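Three Days in Ullthorpe: A Visit to the Peace House

Posted 2024-08-31

I got back with sand in my shoes and a jar of olives wrapped in two sweaters, and I've been meaning to write this up ever since. Several of you at church asked how it went, and I gave everyone the short version over coffee, so this is the long one.

For those who don't know, Brivar is the program that sends observers to live in places where neighbors are in some kind of long fight over land or water. They stay for three months at a time. I'm not an observer (I don't have the knees for it!) but twice a year Brivar lets supporters come and see how the work is done, and this time the host was the house in Ullthorpe. There were 8 of us in the group, most of us retired, and one very patient college student who carried more than her share of bags.

Getting there took forever. We changed buses at Liltton, where the station has one bench and a kiosk that sells warm lemonade and phone cards, and then it was another 80 miles on a road that's being resurfaced in pieces. I slept through most of it. When I woke up we were climbing through terraces, all gray stone and dusty green, and I was glad I'd taken the window seat.

The Peace House used to be a schoolhouse, and it still has the low coat hooks in the hallway. The observers sleep upstairs. Downstairs there's a kitchen, a meeting room with mismatched chairs, and an office where they keep the daily logs. Each log is one page: where they walked, who they talked to, what time the gate opened. I read a week's worth of them from May and they were pretty dull, to tell you the truth. Gate opened late. Gate opened on time. Two tractors through. Then you get to a day when the gate didn't open at all and a family lost a morning's picking, and the entry is written in exactly the same flat way. I thought about that a lot on the walk up the hill afterward.

The gate is what most of the job is about. The farmers on the Ngata side have their homes below the road and their trees above it, and by agreement the gate between gets unlocked at set hours. The observers stand there in their vests at dawn and again in the late afternoon. They don't argue with anyone. They write down the times, and if there's a problem they have a phone number to call. We stood with them on our second morning, and I can report that it's very cold at dawn up there even in summer, and that I should have brought a real coat.

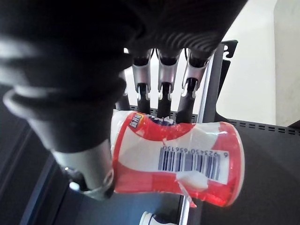

After the gate shift we were invited up to see the trees, and I'd been looking forward to this more than anything. One of the farmers walked us along his rows and told us which were his grandfather's and which he'd planted himself. The growers' co-op has a register of every tree on the slope, 2,531 of them, each with a painted number on a stone at its foot. They started it after an argument over whose tree was whose dragged on for years. He was very proud of that register. He was also very proud of his goat, who ate the strap off my bag.

Lunch was at a long table outside his sister's house: flatbread, white cheese, tomatoes, and a dish of lentils and burnt onions that I've tried to make twice since and ruined both times. I asked if the observers made any difference. There was some back-and-forth before the translation came, and the answer was that the gate opens closer to the right time when someone is there with a notebook. I'd hoped for something bigger, I guess, but I wrote it down as he said it.

The last day was the hard one for me. We met with people from the other side of the road, which I hadn't expected, and they had their own story about the well and the old boundary wall. Some of it flatly contradicted what we'd heard over lunch. One woman told us she used to buy oil from the family we had just eaten with and hasn't spoken to them in 30 years. Our guide didn't try to tidy any of it up for us. We sat on the bus afterward and hardly talked until Liltton.

A few practical things if you're thinking of going. Bring cash in small bills. Bring layers, and shoes you've already broken in. The house has hot water for a little while in the evening and then it doesn't, so shower before supper if you can. You'll be asked not to post pictures of the gate or of anybody's face, and please take that seriously. The next supporter visit isn't on the calendar yet, but Brivar keeps a list and you can ask to be put on it.

I'm bringing the olives to the September potluck, assuming there are any left by then.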